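Ticket: Kitchen sink faucet, low flow on hot side
Property: Lamusau, unit 9
Opened: September 2022
Reported by: Jacqueline Huet
Assigned to: Sinan Gökçe
Status: Closed

Report from tenant
Hot water at the kitchen faucet is down to a thin stream. Cold is fine. Bathroom hot is fine. It was normal until the water was shut off for the work on the riser. I already ran it fully open for a few minutes and nothing changed. The dishwasher also takes longer to fill than it did.

Entry 1, S. Gökçe
Called tenant back. Asked her to check that the hot stop valve under the sink was all the way open. She says the handle turns but does not seem to stop anywhere. Told her to leave it alone. Visit booked.

Entry 2, S. Gökçe
On site. Unscrewed the aerator and found some grit in the screen. Rinsed it and put it back. Cold side a little stronger, hot side the same. Measured both with a jug and a watch. Cold took 9 seconds to fill it, hot took 90. Static pressure is OK, so this is a restriction and it is close to the faucet.

Shut off the unit at the main and pulled the hot supply hose. Hose is clear. Opened the unit main again slowly with a bucket under the stop valve. Poor flow straight out of the valve. The stem is stripped and the washer is most likely sitting loose in the seat. That would explain the dishwasher too, as it tees off the same valve.

No matching valve on the van. Put everything back together so she has cold water and some hot in the meantime.

Entry 3, Y. Sönmez (parts)
We have the Uysal quarter-turn in stock, part 232. Same thread as the old one. Two set aside for unit 9. Please change both sides while you are there, the cold valve is the same age.

Entry 4, S. Gökçe
Changed both stop valves. The old hot washer came out in two pieces. Flushed each line into the bucket before connecting the hoses, then flushed the faucet with the aerator off.
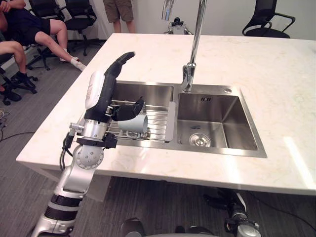
Hot now fills the jug in 9 seconds, same as cold. Left paper towel under both joints and came back to it after doing the smoke alarm in the hall. Dry. Ran a rinse cycle on the dishwasher and the fill time is normal.

Old valves bagged and left with Yavuz.

Entry 5, E. Ersoy
Same valves were fitted throughout the building. Please add the hot side to the annual check for the other units. Parts and labor on this one go to the building account, not the tenant.

Entry 6, tenant
Still good after a week. You can close it.

Closed by E. Ersoy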